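October, late, nearly eleven and the kettle on again

I should be in bed, but I want to get this down before it goes fuzzy on me. I have been thinking about the folding tables all day. We have two of them now, the marbled ones with the thin red edging, and I have decided I'm fond of them after all. When Indira Bangera first talked me into them I thought they looked like something from an ice cream parlor, all that orange and pink running through the cream. But they fold up, and they wipe clean, and with the big supper coming I would have taken them in purple stripes.

So today was for trying things out. I put them side by side with a little gap between, and then I stood there for ages wondering whether to push them together or leave a space for passing plates through. (I left the gap. I may change my mind by breakfast.) Then out came the steel bowls and a bit of the flatware, just to see what a place would look like.

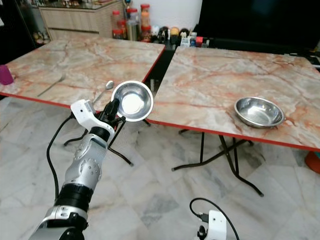 I do love a steel bowl. My grandmother served everything in steel, rice and dal and even the sweet things, and I still think food tastes more like itself out of it. The shallow ones are the right size for a helping and a half, and that is about what people eat at my house whether they planned to or not. Indira says we need 20 of them for the supper. I counted what was in the kitchen cupboard, got a different number each time, and gave up and had toast.

The list is getting out of hand, too. Indira started it on the back of a Drarkomex envelope and it has moved on to a second envelope and part of a calendar page. Napkins, serving spoons, the good pickle, somebody to fetch my aunt from Gretport. She won't drive after dark anymore and she won't admit it either, so whoever goes will have to pretend to be passing by.
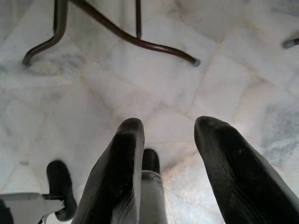 The floor will want a proper mop before anybody comes. I have been saying so all week. Pale tile is a lovely thing in the summer, so cool on the feet, but it keeps a record of every cup of tea I ever carried across it. I'll do it the night before, last thing, and then go to bed and stay off it – that was my mother's way and I can't improve on it.

After lunch I sat down and went back and forth about the setting. Fork on the left, of course, but with a bowl instead of a plate does the fork even get used? Indira says put it out anyway, people like to have a choice. I had the bowl in the middle, then the bowl to the left, then I got up and telephoned her about it, and we ended up talking for most of an hour about her nephew's new job in Flovstead and never settled the fork at all.

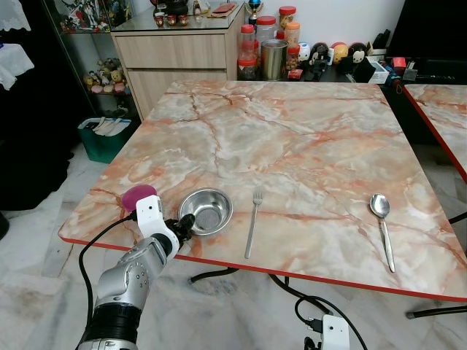 Bowl, fork, spoon, with the cabinet behind.

I like the bowl over to the left better than I expected. It leaves room for a glass, and for elbows. I'll ask Indira again tomorrow, and I must remember to ask her about the pickle too, and to find the other envelope.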